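Mattress toppers, enzyme sprays and other things people ask me about beds

Last updated Aug 31, 2022

I get the same questions over and over, mostly after the January sales, when everyone has bought something and begun to doubt it. I worked on the shop floor at Brekke for long enough to learn the patter, and I've been out of it long enough to stop believing most of it. I don't sell anything now. Questions are answered in the order I felt like answering them.

Do I need a mattress topper?

Probably not. A topper is a thin mattress that goes on top of your mattress. If your mattress is comfortable, you already have what you need. If it's sagging in the middle, the topper will sag into the same dip, and you'll have paid for a softer dip.

The one case where I'd say yes is a mattress that is sound but too hard. Then a topper can take the edge off, and it costs less than starting again. Even so, borrow one first if you can. Plenty of people have one rolled up in a cupboard that they'd be glad to see the back of.

The Bolusholm has 3000 springs and the cheaper one has far fewer. Is it better?

Ask what they're counting. A maker can split one layer of springs into two layers of tiny ones and the number shoots up. Some quote the count for the king size on the label of every size, in small print. The Bolusholm used to be sold to me, and by me, as a 3000, and then one spring it became a 3810. The price went up. I lay on both and couldn't tell which was which, and neither could the man who was paid to train us.

What matters is the thickness of the wire, what's on top of the springs and whether you like lying on it. You can check only one of those in a shop, so check it properly. Take your shoes off and your coat too. Lie on your side if that's how you sleep. Five minutes feels silly with a salesman standing there, so tell him to go away.

What does "orthopaedic" mean on a label?

Firm. It's a selling word. If a doctor or physio has told you to get a certain sort of bed, ask them what they mean by it, and don't let the shop answer for them.

How often should I wash my sheets?

Once a week is the usual advice and I've no quarrel with it, though I'm suspicious of how often it's repeated by people who make detergent. Every week if you sweat, if the dog gets in or if you go to bed without a shower. Every fortnight if you live alone and are tidy. I wouldn't go longer than that, but I'm not going to come round and look.

Is it bad to make the bed straight away?

This one comes round every year in the papers. The theory is that a made bed traps damp and the mites have a party. Leaving the covers back while you have breakfast can't do any harm, and it's free, so I do it. Whether it makes a measurable difference to a house dust mite in an ordinary damp British bedroom, I doubt very much. I'd open the window first.

I'd also add that most people who tell me they are "airing" the bed have put things on it. A bed with clothes lying in a heap is airing only where the clothes aren't.
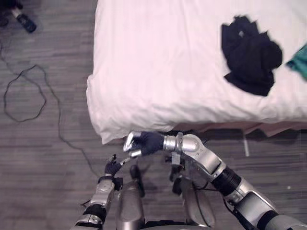 Siv Magnusson wrote in to say that I'm too easy on this one. She pulls everything off down to the bottom sheet each morning, has done for years, and swears the mattress smells fresher for it. She also points out that her bedroom faces south and mine, from what I've let slip, doesn't. Fair enough. I'd like to see the same bed tried both ways before I gave the credit to the habit and none to the sun, but I can't say she's wrong.

Do mattress sprays and powders work?

They make the bed smell of the spray or the powder. Drimetmont Fresh is the one I'm asked about most, and the bottle promises to "lift" odours, a word chosen by somebody careful. Bicarbonate of soda from the baking aisle, left on for a few hours and hoovered off, did as well when I tried it. I'll admit that hoovering alone might have done as well again. I haven't tested that because I ran out of patience.

For a fresh stain, blot with cold water and a little washing-up liquid. Don't soak it. A mattress takes an age to dry out and a wet one is a bigger problem than a marked one.

My fitted sheet keeps pinging off the corners. Have I bought the wrong size?

Wrong depth, most likely. Sheets are sold by the width and length of the bed, and the depth is hidden on the back of the packet. Mattresses have got thicker, and a topper makes it worse. Measure from the top edge to the bottom edge, with the topper on, and add a bit for tucking under.

Elastic that runs all the way round holds better than elastic at the corners. Sheet straps, the clips that go underneath, do work, but you'll curse them each time you change the bed. If the sheet is old and the elastic has gone crackly, no strap will save it.

Is a high thread count worth paying for?

Up to a point, and the point comes early. Past it they are twisting several thin threads together and counting each one. It's the springs all over again. Feel the cloth. If you're buying online, buy one pillowcase before you buy the set.

Do I have to turn my mattress?

Look at the label. Most new ones have a proper top and bottom and shouldn't be flipped, only spun round so that the head end goes to the foot. Shops like to call these "no turn", and customers hear "no work". You still ought to rotate it every few months. Get somebody to help. I did my back in on a Clillberg, a very heavy mattress with handles that, I later read in the leaflet, were not for lifting.

Are the 90 night trials any good?

Better than no trial. Read what happens at the end of it. Who pays for collection? Does it have to be spotless? Must you keep it for a set number of nights before you're allowed to complain? I've seen trials where you had to buy the firm's own protector on the first day or the whole thing was void. You can guess how loudly that was mentioned at the till.

Put the last date in your diary the day it arrives. Firms do well out of people who mean to ring up and forget.

Should I replace my mattress every eight years?

According to whom? The people who say so tend to have mattresses for sale. Some are finished in five years and some are fine at 15. If you wake up stiff at home and feel better after a few nights somewhere else, look at the mattress. If you can feel the springs, or you and your partner roll together whether you want to or not, it's done. A birthday isn't a fault.

Are valances old-fashioned?

Yes. They also hide the boxes under the bed. I've no view on whether you should have one, except that the sort that goes under the mattress is a nuisance to take off and so tends never to be washed. Give it a shake outside now and then, and run the hoover along the hem.

Can I ask you which mattress to buy?

You can ask. I won't answer, as I don't know what you weigh, how you sleep or what you can afford, and anyone who'll recommend one without knowing those things is on commission. Questions on anything else can go through the contact form. I read them all, and it may be 2 weeks before I reply.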